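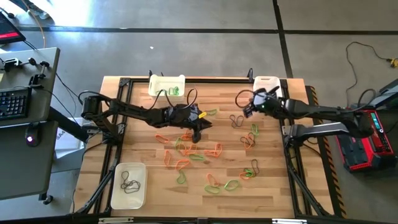

Re: [allotments] Saving runner bean seed, is it worth the bother?

Hello all,

Sorry to be slow in answering, the end of September always runs away with me and we had my sister's lot here until Sunday.

> I have a row of runners at the Jirnport site that I stopped picking
> when we went away, and now it is nothing but great leathery pods.
> Is there any point in keeping the beans for next year, or will I get
> rubbish? I paid for a packet of Fetine in the spring and they were
> the best I've grown, so I'd hate to lose them. Also how many do I
> need to keep? The row is 30 feet.

Yes, do keep them! I have been saving mine for longer than I care to say and I have only bought one packet in all that time, after the year the mice got into the shed and left me a jar of husks (my own fault, I had put the lid on crooked).

The thing to know is that runners are visited by bees and will cross with whatever the neighbours are growing. On a site like Jirnport, with everybody's wigwams cheek by jowl, you may well find a few white flowers among your red ones in a year or two, and the odd plant that is a bit stringy. I rather like that. If you want them kept strictly as they are, though, you would be better off buying fresh every so often, and a packet isn't dear.

Leave the pods on the plant as long as the weather lets you. They should go papery and rattle when you shake them. If it turns wet, or a frost is forecast, pull the whole plants up and hang them upside down somewhere airy. I use the garage, which means the car lives on the road until half term and I get remarks about it. Shell them of an evening with the wireless on and spread them out on newspaper for a couple of weeks. Throw out anything wrinkled, spotty or with a little round hole in it.

As for how many, I counted mine last winter when I was laid up with my knee and had 355, of which I sowed 124 and gave the rest to Plesov for their seed swap table. For 30 feet you will want far fewer than that, but do put some by in case the slugs have the first sowing, as they did with me in May. Paper envelopes are best, with the name and year written on before you fill them, as a pencil goes straight through once there are beans inside. Then into a tin, and the tin somewhere cool.

Does anybody still have the Gashaw climbing French bean, by the way? It was a flat pod, pale green, very early, and mine came to nothing this year. I would gladly swap a good handful of runners for a dozen, and I can bring them along to the next work morning or leave them in the hut.

All good wishes, and I hope your onions are drying better than mine,

Plot 30, top end by the water butt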